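## 4. Open Day Demonstration: Floor Pickup

Applies to the Indora two-arm unit in the Bonthorpe bedroom set. Keep visitors behind the line.

1. Stand the black bin on the carpet beside the bed, within reach of the left arm. 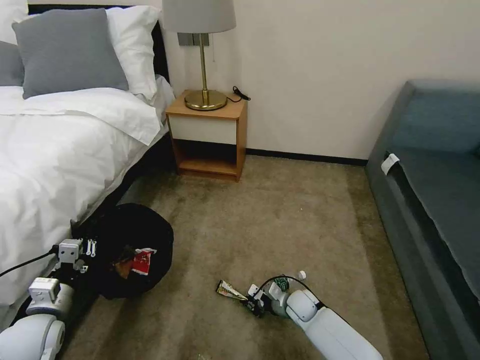
2. Load routine 23 and set arm speed to 200. Do not exceed 500 with visitors present.
3. Place wrappers flat on the open carpet. Leave a gap between items.

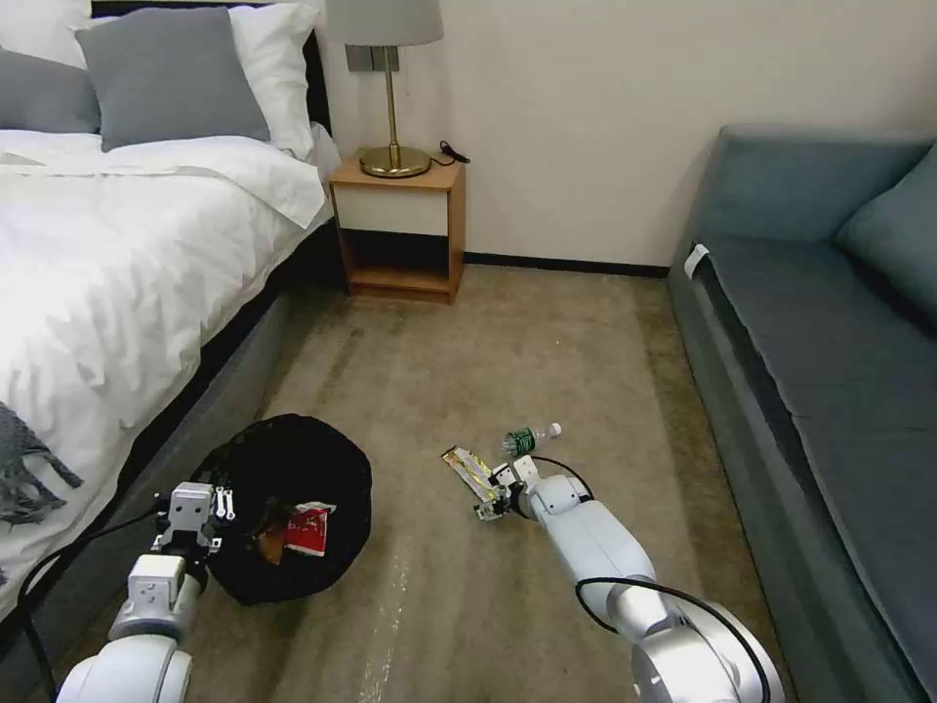 4. Start the routine. The left gripper works at the bin and the right gripper collects.

> **Caution:** Check that the cables on both arms move freely. Press Stop before reaching into the work area.

5. If a bottle is used, lay it on its side, clear of the wrappers.

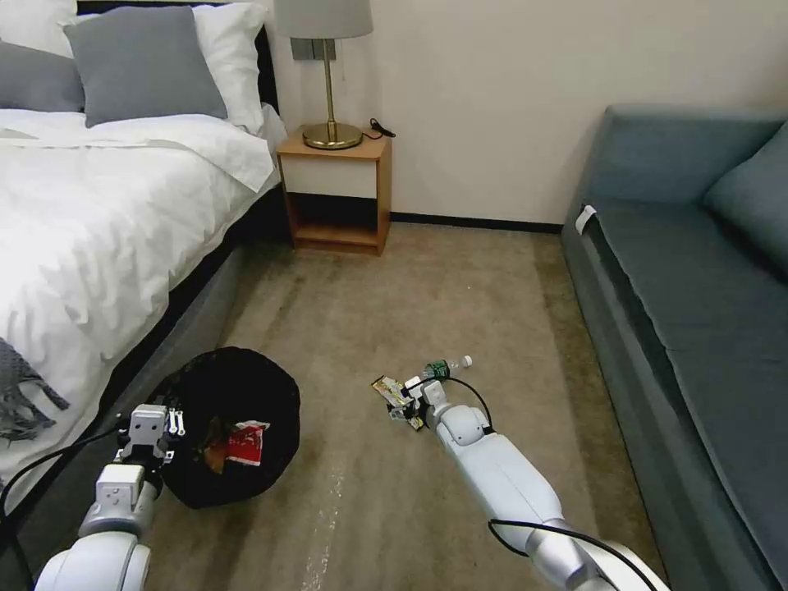
### 4.1 Pausing for Questions

1. Press Hold. Both grippers keep their grip.
2. Answer questions from behind the line.
3. Press Resume. If Hold lasts longer than 23 minutes, restart from step 2 of Section 4. 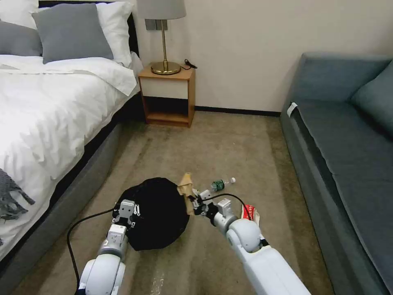
*Fig. 4. Left gripper on the black bag, right gripper holding crumpled brown paper.*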